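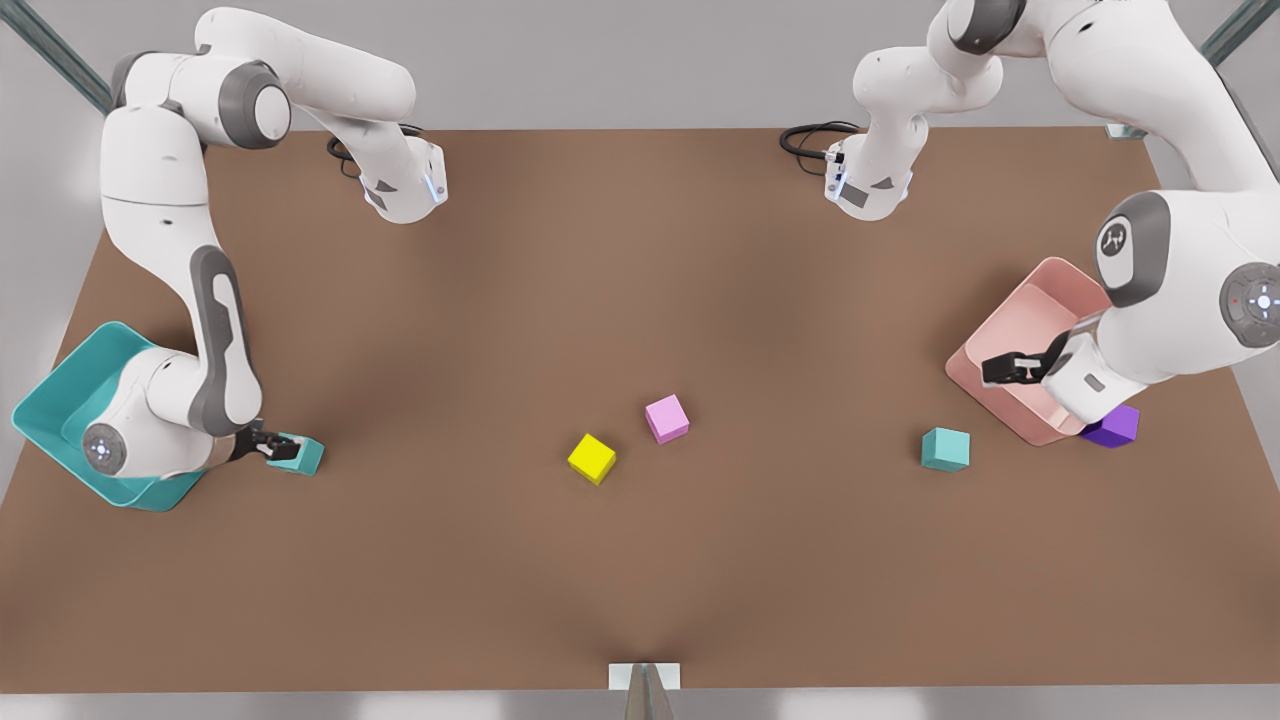 Una lectora pregunta si hace falta vaciar toda la casa para ordenar las piezas de construcción de los niños, porque ella lo intentó el invierno pasado y acabó con el pasillo lleno de bolsas. No hace falta. Se puede hacer por partes, en una mesa grande y con cajas abiertas.

Qué se necesita

Cajas bajas sin tapa, cinta de papel, un rotulador y una bandeja. Las de la marca Trenden encajan bien en una balda de 31 centímetros de fondo, pero vale cualquier caja lavable. Para empezar bastan 4.

Paso 1. Separar por juego

Saque solo una bolsa cada vez. Aparte primero lo que no es del juego: monedas, pinzas, tapones. Después separe los sistemas que no encajan entre sí. En casa teníamos mezclados Zimon y Hosero, que se parecen mucho y no ajustan.

Paso 2. Elegir el criterio

Con menos de 3000 piezas, el color funciona y los niños lo siguen solos. Con más, conviene ordenar por forma, porque cuesta encontrar una pieza pequeña entre otras del mismo tono. Nuestra colección tenía casi 1044 y nos quedamos con el color.

Paso 3. Lavar

Agua templada, un poco de jabón y una malla de lavadora cerrada. Nada de agua muy caliente. Deje secar las piezas sobre una toalla toda la noche.

Paso 4. Etiquetar

Pegue la cinta en el frente de la caja, a la altura del niño. Si todavía no lee, pinte una mancha del color correspondiente.

Las piezas rotas van a una bolsa aparte. Las ruedas y los ejes, a la bandeja. Repasamos las cajas en noviembre, antes de que lleguen juguetes nuevos.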